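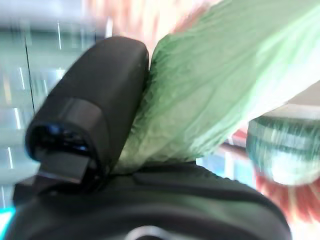
3.2 Materials and handling procedure

The textile set was assembled to cover the range of soft goods that pass through a household laundry in an ordinary week. It comprises 20 items, all bought used from a single reseller in Plinstead and washed once at the start of the study. Used items were preferred because new cloth carries sizing, a starch-like finish that stiffens the fabric and masks the way it creases in normal service. Each item was assigned to one of three groups by weight per unit area: light (shirting, pillowcases, thin scarves), medium (bath towels, knitwear) and heavy (denim, canvas aprons). Blended fabrics were placed according to weight alone, with no separate treatment for fiber content.

Before each trial the item was brought to a standard crumpled state. Earlier work on garment folding has tended to start from a flat or half-folded item, and the reported times are therefore hard to compare with domestic practice, where cloth is usually taken from a heap. We followed the drop procedure described by Soylu in the Nerkesstead laundry study. The item is gathered by its center, lifted clear of the surface, held for 20 seconds and released. No smoothing is allowed after release. Items that landed with more than half their area over the table edge were picked up and dropped again – this was most common in the heavy group.

The procedure does not produce the same creases twice, and it was not intended to. It does produce a similar degree of disorder. Crease density was scored by hand on a five-point scale, where 1 denotes a surface with isolated broad folds and 5 denotes fine, irregular creasing over the whole exposed area. Two raters scored every drop independently and disagreements of more than one point were settled by a third. Light items received the highest scores in nearly all cases.

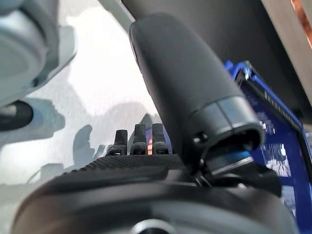
Figure 3. Close view of a black gripper finger beside a blue circuit board.

In total 237 drops were recorded across the three groups. Drops in which the item snagged on the table fittings were excluded from the timing analysis but kept in the crease scores. A trial ended when the item had been folded to a rectangle with no loose corner, or when 120 seconds had passed. Unfinished trials were entered at the full limit.

Two features of the light group deserve comment. First, long parallel creases were frequently mistaken for hems. A ridge running lengthwise along the cloth offers much the same profile as a stitched edge when approached from the side, and lifting at such a ridge raises a double layer from the middle of the item. The resulting fold must then be undone, at a cost in time that depends on the size of the piece. Second, plain dyed items in pale shades gave weaker visual cues than printed ones under the diffuse lighting used in the Plarncombe room. The Ikeda tables fitted there have a matte top, and glare was not a factor.

Heavy items showed the reverse pattern. Their folds were few and broad, and true edges were found quickly, but the cloth tended to spring back once released. Denim in particular required a second pressing stroke along the fold line – a step that was counted as part of the trial.

Ambient humidity was logged at the start of each session and is reported with the timing results in Section 4.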